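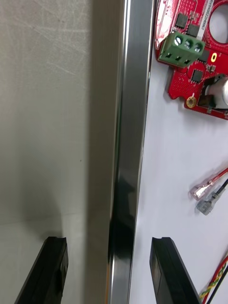 Brushed face, polished edge, and a red board with a green three-screw terminal block on the white side.

Tillow Steel Bench Panel
$199 each. Drop-in feet $35 the pair.

I started making these for my own bench, and I'm still a bit surprised at how many other people wanted one. The Tillow is an upright stainless panel that stands on your work surface and splits it in two. Messy side, tidy side. I do my cutting and filing on one side and keep the boards and little parts on the other, and ever since I put the first one up I've stopped finding brass filings in places brass filings have no business being (inside a screw terminal, for instance, which was a fun afternoon).

The flat face is brushed and the edge is polished, and I get a lot of mail about that edge. People assume it's for looks. It's mostly for your forearms! You lean across a bench panel far more than you think you will, and a raw sheared edge will get you sooner or later, usually through a sleeve you liked. I take every edge down by hand and then keep going until it shines, partly out of stubbornness. It will pick up reflections of whatever is near it, so if you work under a bright lamp you may want to turn the panel a little until the glare is out of your eyes.

About the finish: brushed steel marks. Mine has faint scratches and swirls up high from being wiped down with whatever rag was nearest, and I've made my peace with them. If you want yours to stay nice, wipe along the grain with a soft cloth and a drop of dish soap, then dry it. Please don't use a scouring pad. I've had one come back for a refresh after a scouring pad and it took me most of a morning to get it looking respectable again.

I get asked what surface it wants under it. Flat is the main thing. I like something plain and pale on the parts side, just because small things show up against it. A red board or a green terminal block is easy to spot anyway, but a black screw on a dark mat is gone forever. Wood is fine, laminate is fine, a rubber mat is fine as long as it isn't one of those squashy ones, in which case the panel will lean and you'll write to me about it.

The Tillow comes on its own, with a folded lip at the bottom that you can screw down or tape. If you don't want to put holes in your bench, get the drop-in feet. They were Santosh Tomar's idea. He runs the Upadhyay repair shop and has four of the panels along one long counter, and he moves them every time a bigger job comes in, so screws were never going to work for him. I made his first feet out of offcuts and they were ugly, but he's still using them. The ones I sell are better looking and have a thin pad underneath.

A few things it isn't good for. It's not a heat shield. Steel gets hot and stays hot, so please don't park an iron against it and then grab it. It's also a conductor, obviously, and I'd keep anything live well away from it. If you're powering up bare boards, slide them to the middle of your clear area first and give yourself some room. I say this as someone who has brushed a lead against the panel and had to go reset the breaker in my socks.

The older Skurholm panel is discontinued. It was the same idea in a thinner sheet and it rang like a bell whenever you bumped it, which drove my family up the wall. If you have one and you're happy with it, great, keep it! The new feet fit it too. If the ringing bothers you, a strip of felt tape along the bottom lip calms it down a lot.

Ordering and shipping: I make these in batches of 6, so sometimes they're on the shelf and sometimes there's a wait. The next batch is spoken for already, and the one after that is open. Everything goes out in a Nalta carton with cardboard on both faces and a foam strip over the polished edge. Leave the foam on until the panel is where you want it. It's much easier to carry that way and you won't get fingerprints all over the shiny part in the first minute (you'll get them in the second minute, but still).

Returns are fine if it's in the condition I sent it. If it shows up bent, send me a picture of the panel and the box before you throw the box out and I'll sort you out with another one.

I don't do custom lengths right now. I tried it last September and fell so far behind that I had to close the shop for a bit. Ask me again later in the year.

Price and details checked 13/03/2024.

Want to hear when the next batch is ready? Enter your email to join the newsletter. You can unsubscribe at any time.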